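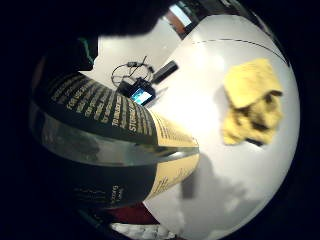
*Figure 4-1. Wrist camera view, hand-held gripper, book in close range.*

## 4.3 Comparing Grippers Using the Hand-Held Tool

This section applies to operators who are comparing the Clavska and Pikeo grippers before either one is mounted on the Hoshino arm. Both grippers fit the same hand-held tool. Complete the steps in Section 4.2 (lens calibration) first.

**Required items**

- Hand-held tool with fisheye camera
- Both grippers, with fingertip pads fitted
- One rigid object, such as a thick hardcover book
- One soft object, such as a folded or crumpled cloth
- White or light-colored tabletop

**Procedure**

1. Attach the first gripper and tighten the collar by hand. Do not use a wrench.
2. Start the controller and open the Drimesside recording menu. Confirm that the firmware number shown is 2,251 or higher.
3. Place the rigid object and the soft object on the table, at least one hand's width apart.
4. Check the live view. The full circle must be visible inside its black border. Straight edges will look curved; this is normal for the lens and is corrected later in processing.
5. Record 18 grasps of the rigid object. Change the angle of approach after every third grasp.
6. Record 18 grasps of the soft object in the same way.
7. Save the session, attach the second gripper, and repeat steps 3 through 6.

> **CAUTION:** Keep fingers clear of the gripper jaws while the controller is on. The jaws may close without warning if the trigger cable is loose.

**Note 1.** A hand close to the lens can hide much of the work area, as in Figure 4-1. Grasps in which the contact point cannot be seen should be marked "blocked" and left out of the comparison – they should not be deleted.

**Note 2.** Glossy covers may reflect a band of light. If error 411 (exposure limit) is displayed, lower the room lighting or turn the object slightly and record the grasp again.

**Note 3.** The session file holds up to 900 seconds of video. Longer sessions are split automatically.

Completed comparison sheets are to be sent to Yuzuki Kawaguchi, Gripper Evaluation, before mounting work begins under Section 4.4.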